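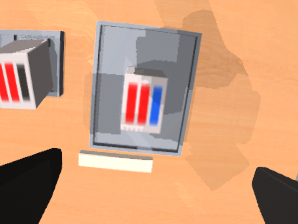
Aarne Kauppinen reckons I'm being unfair to Kiani before I've even started. His view is that a method which does well over 1,000 simulated runs has earned the right to be tried properly, and that people who only ever ask about the real arm never learn anything from the simulated one.

March
By Esko Tuominen

He may be right about the second half. I've spent longer than I meant to going through the Kiani results from the group at Brurby, and I came away liking the work and doubting the headline, so this gallery is partly theirs and partly my grumbling in between.

The task is called Rota. Blocks with coloured stripes on them have to be put into grey trays in the right places, and the arm has to work out from the stripes which block is which. Everything is simulated: table, arm, blocks, light. Kiani is the training method. It changes the shadows, the surfaces and the clutter on the table between runs, in the hope that the arm will stop caring about any of that and pay attention to the stripes.

The reported result is that the Kiani arm beats the plain one by a wide margin on new layouts. I believe that. I'm less sure what it means. The plain arm was trained with one fixed light and then tested under changing ones, and I would have been astonished if it had coped. A fairer rival would have been an arm given the same variety in a lazy way, with the light and the clutter picked at random. Kiani is supposed to be cleverer than random. It picks the hard cases on purpose, and that's the whole claim, yet the random version only turns up in an appendix, trained for half as long.

Then there is the question of what counts as a success. A block counts as placed if its middle ends up inside the right compartment when the run stops. It can be leaning on the ridge between two compartments and still score. Impi Lehtinen raised this at the Prukevside meeting and was told that leaning blocks were uncommon. Uncommon is a number, and I'd have liked to see it in the table with the others.

My other worry is the stripes. Red against blue is an easy call in good light. Black against a blue that has fallen into shadow is a different job, and I'd expect most of the honest difficulty to sit there.
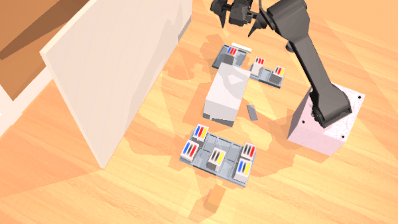
The paper lumps all the colours together, so if the arm reads red and yellow perfectly and muddles the dark ones, the average hides it. Aino Laitinen sent me the split when I asked (thank you, it came within the hour), and the dark stripes are indeed worse. They are worse for both methods. The gap between Kiani and the plain arm also shrinks there, and I think that should have been in the main text.

To be fair to them, some things are done well. They trained each version 6 times from different starting points and show every one, including 2 Kiani runs that never learned to put a block down at all. Plenty of groups would have quietly dropped those. They also kept the test layouts away from whoever was tuning the method, and said who held them. I've reviewed papers with far grander claims that did neither.

What I'd want before I repeat the headline to anyone:

The random version trained for the full length, in the main table.

Leaning blocks counted separately.

Results by stripe colour, with the dark ones on their own line.

Some try at a real table, even a small one. Eino Suominen says this is planned and that the trays are already made. I'll look again when there is something to look at.

Aarne has read a draft of this and says the first item would take them a few days at most, and that I should have asked before writing. I did ask. The answer was that the machines were busy with the next paper.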